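On the Keeping of Household Papers

It is the custom of this journal to publish one longer entry each October on a matter of domestic order. Previous entries have dealt with the larder, the airing cupboard and the care of kitchen knives. The present entry concerns paper: the letters, bills, guarantees, certificates and receipts that enter a house through the front door and, in most cases, never leave it.

The occasion for writing was a move. The household in question, my own, left a flat in Trilow after 12 years and took a smaller one near the river at Bornelico. In preparing for the removal I was obliged to examine every sheet of paper in the property. The count, which I kept on the back of an envelope, reached 2,000 before the hall cupboard had been opened. When the work was complete, 600 sheets had been kept. The remainder went to the shredder or to the paper collection, and I have not yet had cause to regret any of it, with a single exception described further on.

The first principle I would put forward is that papers should be received in one place only. In the old flat there were four: the hall shelf, the kitchen windowsill, the desk, and the top of the refrigerator, which had become the home of anything that appeared to require a decision. A letter about the water supply was found there in three separate copies, the second and third being reminders of the first.

A receiving place need not be grand. It should be open at the top and shallow, and it should stand on the route that the post already takes. A deep box is to be avoided. Papers at the bottom of a deep box are beyond the reach of conscience.
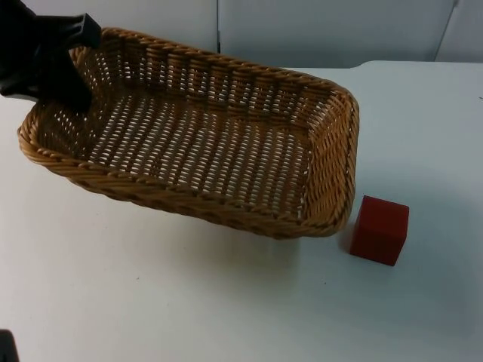 Home and Household

The second principle is that the receiving place must be emptied at a fixed time. I have settled on eight in the evening, after the meal has been cleared, and the work seldom outlasts a cup of tea. Each item is opened, read once, and assigned. Those that call for payment are paid. Those that call for a reply are answered the same evening if the reply is short, and set upright against the lamp if it is long. The lamp is switched on every night and the letter cannot then be overlooked.

Readers have written in previous years to ask for the exact divisions I use. They are given here without any claim that they would suit another house.

Property: the lease, the inventory, the correspondence with the agents, and the meter readings taken on arrival and departure.

Money: bank letters, pension statements, tax, and anything bearing a reference number that a telephone clerk might ask for.

Health: appointment letters, prescriptions for spectacles, the dentist.

Goods: guarantees and instructions, with the receipt fixed to the front page of each.

Persons: certificates of birth and marriage, passports, school reports, and the small number of private letters that are to be kept for good.

Pending: everything that is waiting on somebody else.

The last of these has given the most trouble. It tends to swell, and in the spring it had to be reduced by force. I now write the month on the corner of each sheet as it goes in, and any sheet that has been there for a full season is either chased or moved. The exception I mentioned above was a pending item. It was a letter from Ondwood, the firm that had supplied our bookcase, agreeing to replace a split shelf. I took it for a circular and shredded it. The shelf was replaced in the end, but only after a long exchange in which I was asked more than once to quote from the letter.

On the matter of how long to keep things, practice varies, and rules differ from one country to another. Tax papers should be kept for as long as the local office requires, and a telephone call will settle the question. Guarantees may go when the article goes. I found instructions for a toaster, two kettles and a sewing machine, none of which had been in the family's possession for years. Bank letters which repeat what is already on the monthly statement can be let go at once.

Private letters are a different case and I do not think that rules should be applied to them. I had intended to keep one from each correspondent. In practice I sat on the floor with them for an entire afternoon and kept nearly all.
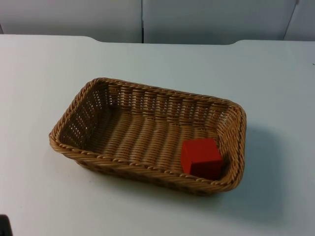
A shallow wicker basket with a braided rim.

Something should be said about copies held on a computer. For the past year I have scanned the Property and Money papers on the machine at the Rocha library, where the staff are patient and the charge is small. The scans have been useful, particularly during the move, when the originals were in a carton under several other cartons. I do not, however, destroy an original on the strength of a scan where the document carries a stamp or a signature. Two of the offices with which we dealt this year would accept nothing else.

File names should be plain. The subject comes first and then the month. My earliest scans were saved under whatever name the machine gave them, and it took the better part of a wet morning to put them right.

As to furniture, the filing cabinet from Trilow was sold before the removal, being too tall for the new hall. Its contents now occupy one drawer of the desk, in card folders with handwritten tabs. The key to the drawer hangs inside the wardrobe.

Correspondence on this entry is welcome in the usual way. The entry for next October will deal with linen, and any reader who has found a lasting method of keeping pillowcases with their proper sheets is invited to write before the end of August.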